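1/ Six weeks into learning to suture on fake skin and I have opinions. Mostly about thread.

2/ The pad is called a Skerkura. I assume someone was paid to name it. It looks like skin and has the patience of a saint, which is more than I can say for Giorgia Bassi, who teaches the evening sessions.

3/ The instrument tie. You wrap the thread around one instrument, reach for the tail, pull through. A child could do it with shoelaces. I have been doing shoelaces since 1994 and would like that taken into account. 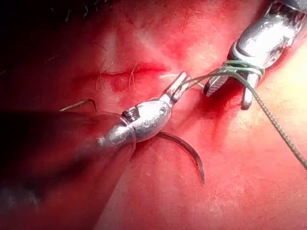

4/ Dark green thread, for the record, is lovely to work with. You can find it again when you look away. I look away a lot.

5/ My worst run was 4 knots in 30 minutes, and Giorgia snipped one of them out without a word. She has very expressive scissors.

6/ Then there's the needle. It's curved, so it wants to travel in a curve. I want to push it in a straight line, like a person hanging a picture. We have been in negotiations since October.

7/ Advice I was given: hold it partway along the arc, never by the point, and let the wrist do the turning. Advice I followed: some of that, on alternate attempts.

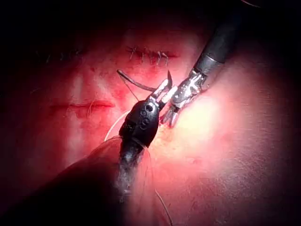 Curved needle in the jaws, pale thread trailing, second grasper in close.

8/ Pale thread is for people who enjoy searching. I have asked for the green back.

9/ My practice log is at 121 stitches. Giorgia says she'd sign off on 6. We are not discussing which 6.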